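Grultley 售后支持
工单主题：不锈钢桌放在地毯上，桌面一直轻轻晃，托盘会往一边走
状态：已解决（观察中）
提交人：Kiran Grewal
处理人：Mahmoud Ashour，后转 Kamlesh Sengar
地点：Hollgate 二层

Kiran Grewal 提交

你们好，先谢谢上次送货的师傅，那天电梯停着，他们硬是把桌子从楼梯抬上来的，我们一屋子人都很过意不去，一直想找机会说一声。

问题说起来不大，就是有点磨人。我们在 Hollgate 二层这间屋里放了你们家的方形不锈钢桌，地上是深灰色的地毯。桌子刚装好那几天很稳，大概过了一个多星期，手按在靠门那边的桌角上，能感觉到它往下沉一点点，松手又回来。幅度很小，站在旁边看是看不出来的，可是桌上放着东西的时候就明显了。我们有一个黑色的平托盘，上面挖了几个形状不一样的凹槽，有长方的，有圆头的，平时用来把小零碎分开放。早上摆正，下午再看，它已经歪了一个角度，而且总是往同一个方向歪。

开始我以为是有人碰的，还在屋里问了一圈（现在想想有点不好意思）。后来有一晚我走得最晚，走之前沿着托盘边贴了一小条纸胶带，第二天一早第一个进门，胶带还在原处，托盘也在原处。所以它自己不会走，是白天大家在桌边干活，一点一点震过去的。

我试过的办法都写在下面，免得你们再问一遍：
把桌子整个转了一个方向，晃的还是那个角，就是说跟着房间走，不跟着桌子走。
在那个桌脚下垫了折了几折的硬纸板，好了两天，纸板压实了，又开始晃。
把桌面擦干净，托盘底下也擦了，走得慢一些，还是走。

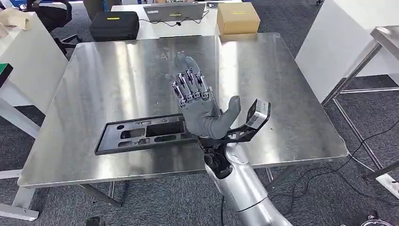
另外还有一件事不知道有没有关系。这间屋子原来是会议室，地毯是 Indum 的整卷铺的，不是拼块的，底下应该还有一层软垫。负责楼里事务的 Narendra Bansal 说，铺的时候靠门那一侧重新拼接过，因为原来那里有个地插，后来封掉了。我不懂这个，只是觉得晃的那个角正好也在那一侧，就一起写上。

不急着换货，桌子我们是喜欢的，台面好擦，四周那道微微凸起的边也实用，小螺丝滚到边上就停住了。只是想知道怎么让它站稳。

Kiran

Mahmoud Ashour 回复

Kiran 您好，

工单收到了，写得这么细，给我们省了好多来回，谢谢您。师傅那边我已经转告，他很高兴，还问电梯修好没有。

您说晃动跟着房间走，这一条最有用。按这个看，桌架本身变形的可能性就小了，比较像是地面的问题：桌脚的底面小，压在带软垫的地毯上，每只脚陷下去的深浅不一样，过几天就会差出一点来。这款桌子额定承重是 150 公斤，您那边放的东西离这个数还远，不用担心桌面。

麻烦您先做下面几步，做完告诉我结果，不用一天做完：

先把桌面上的东西都挪走。桌子带着东西调，调完一放空又不平了。

蹲下来看四只桌脚，脚底有可以旋的调节脚，螺杆是 M8 的。用手先旋一下，看有没有哪一只是一点力都不吃的。不吃力的那一只就是悬着的。

再用手捏住桌架下面靠近地面的横撑，左右轻轻推。横撑两头的螺栓如果有“咔”的一声，或者能感觉到一点空，请拿扳手带紧，带到不动就好，别使劲拧到底，薄壁管子是会被拧扁的。

地毯上的线也请您留意一下。有没有电线正好从桌脚底下过？压着线的那只脚会高出一截，时间长了对线也不好。

Mahmoud

Kiran Grewal 回复

Mahmoud 你好，电梯修好了，请告诉师傅下次可以放心来。

今天下午照你说的做了。右边地毯上确实有几根黑线，我跟着它们一根一根捋过去，没有压在桌脚底下的，但是有一根离得很近，我把它往柜子那边拨了拨，用魔术贴绑住了。

横撑的螺栓，靠窗两只紧紧的，靠门那一侧有一只能用手指头转动。我把它带紧了，桌子立刻好了不少，我当时高兴得差点就来关工单了。可是第二件事也被你说中了，靠门那只调节脚，手一旋就空转，完全不吃力。我往下旋了一圈半，它碰到地毯了，再旋半圈，桌子就稳了。然后我们吃了个饭回来，它又有一点点沉。

感觉像是站在床垫上调桌子。你越往下旋，它就越往里陷。

还有一个小问题，同事 Gaurav 让我问的：能不能干脆把地毯割开四个小口，让桌脚直接踩到水泥地上？我跟他说 Narendra 会心疼的，但答应了替他问。

Mahmoud Ashour 回复

请替我谢谢 Gaurav，这个办法确实有客户做过，桌子是稳了，地毯也确实回不来了，而且以后桌子想挪半步都不行。我们先不走到那一步。

从您的描述看，横撑松动是一部分原因，您已经处理好了。剩下的是地毯软垫回缩的问题，这个我想请 Kamlesh Sengar 接着看，他在我们这里管安装，碰过的地毯比我多得多。工单不用重开，他直接在下面回您。

Kamlesh Sengar 回复

Kiran 好，我是 Kamlesh。前面的都读完了，贴纸胶带那一招很好，我准备学过来。

软地毯上放细腿桌子，关键在面积。脚底越小，陷得越深，陷得也越不均匀。我给您寄一套圆形的硬垫盘，中间有个浅窝，正好让调节脚坐进去，盘底是平的。垫盘厚度是 11 毫米，装上以后桌子会高出一点，您那边如果有人习惯了现在的高度，提前打个招呼。

装的时候请两个人。一个人抬起一侧，只抬到垫盘能塞进去就行，另一个人放盘。四只都放好以后，不要马上调平，先把平时放在桌上的东西原样摆回去，过一夜。地毯的软垫在头一夜里压下去的最多，第二天早上再拿水平尺调，调完基本就不太动了。

托盘的事分开说。不锈钢拉丝面本身是有方向的，顺着纹路的方向阻力小，横着的方向阻力大，所以平底的东西受了震，往往会顺着纹路走。您可以在托盘底下贴四小块硅胶垫，或者把它转过来，让长边跟纹路交叉。我建议贴垫，简单。
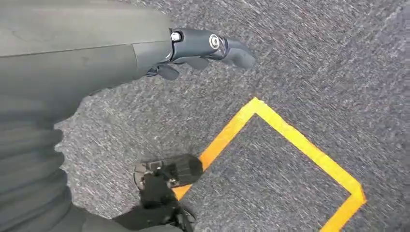
垫盘会不会在地毯上留下印子？
软垫地毯上放重物都会留印，垫盘留的印比细桌脚浅，范围大一些；以后挪开桌子，用湿毛巾盖一会儿，再拿软刷子顺着毛刷几下，大部分能起来。

顺便提一句水平尺怎么放。很多人只在桌子中间放一次，看着泡在正中就收工了。请您在靠近每条边的地方都放一下，再斜着放两次。桌边那道凸起会把尺子架空，所以尺子要整个放在凸起里面，别搭在边上。调节脚一次只旋半圈，旋完等一等再看。

另外，调节脚上方有一个锁紧螺母，很多人调完忘了锁，过几周又松了。平的时候用一把扳手固定住螺杆，另一把把螺母往上带，贴住管底就可以了。

Kamlesh

Kiran Grewal 回复

垫盘收到了，谢谢，包得比我想象中严实，光拆包就花了好一阵。

昨天傍晚我和 Gaurav 一起装的。他抬，我趴在地上塞，中间他问了我三次“好了没有”，我说了三次“还没有”。总之四只都坐进去了，照你说的没有调，把东西摆回原位就下班了。

今天早上八点多来量的。靠门那一侧比对面低，其余几个方向都还可以。我一共旋了三次半圈，最后把锁紧螺母都带上了。现在手按在那个角上，按不动。我又用掌根使劲压了压，有一点点弹，但那是地毯整个在弹，桌子没有歪。我很满意，Narendra 上来看了一眼也很满意，他主要是满意地毯还在。

托盘底下贴了硅胶垫，Pathak 那家文具店里有卖剪好的小圆片，我买了一板，贴了四片，剩下的给了隔壁组贴电脑支架。也拐着弯谢谢你讲拉丝纹路的那段，我拿手摸了，真的，一个方向滑，一个方向涩，用了这么久都没注意过。 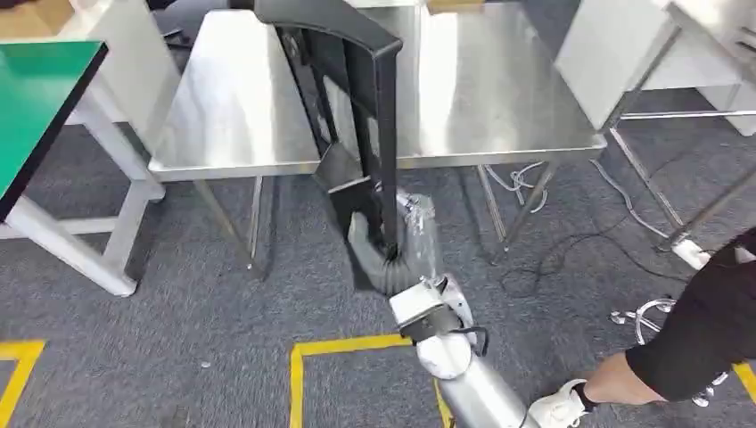

不锈钢桌前侧与下方的灰色地毯，左侧为绿色台面的桌子

有一个新的小疑问，不急。旁边那张绿色台面的桌子也是白色金属架，也站在同一块地毯上，暂时没觉得晃。要不要也给它垫上？还是说没晃就先别动它？

Kamlesh Sengar 回复

太好了，听着就放心。

绿台面那张先别动。它不晃，说明现在几只脚吃力是匀的，您一抬一垫，反而要从头再压一遍。每个月顺手按一按四个角就行，哪天有感觉了再写给我们。如果您要把它挪到靠门那边去，那就提前装上垫盘，因为那一块地毯拼接过，底下的软垫多半不是同一批，软硬不一样，我猜这也是那个角总沉的缘故。这一点我没有亲眼看到，只是按经验猜的，Narendra 手里如果有当时的铺装记录，可以核一下。

不锈钢桌还有两件事请记着。一是两周以后再量一次水平，地毯还会再沉一点，到时候松开锁紧螺母微调，调完再锁上。二是横撑上那只松过的螺栓，请您用记号笔在螺栓头和管子上画一道连着的线，以后看一眼线有没有错开，就知道它有没有自己转，不用每次都拿扳手去试。

椅子也说一句。在桌边坐着办公的时候，尽量别让椅背或者扶手顶着桌沿往里推，桌子在地毯上受横向的力，最先松的就是横撑。

Kiran Grewal 回复

记号画好了，用的红色，画得有点歪，不过错没错开肯定是看得出来的。

Narendra 翻了一下，找到了铺装的单子，上面只写了靠门一侧“局部更换垫层”，没有写换的是什么。所以你猜的至少有一半对上了，另一半就等哪天重铺的时候再说吧。

两周后的水平我记在墙上的本子里了，量完在这里回。

Kiran Grewal 回复

来交作业。两周到了，靠门那只低了一点点，旋了半圈，锁上了。红线没有错开。托盘一直待在原来的地方，我这次没有贴胶带，是拿铅笔在旁边的便签上描了个角对着看的。

工单可以关了，谢谢 Mahmoud，也谢谢 Kamlesh。你们下次来楼里送货，请上来喝杯茶。

Mahmoud Ashour 更新

状态改为已解决，保留观察到下个月底。处理摘要：横撑螺栓松动，已带紧并画线；调节脚加装圆形垫盘，压一夜后调平并锁紧；托盘底部加硅胶垫。同类地面的客户来问，可以先转这张工单给他们看。茶的事我已经转告师傅了。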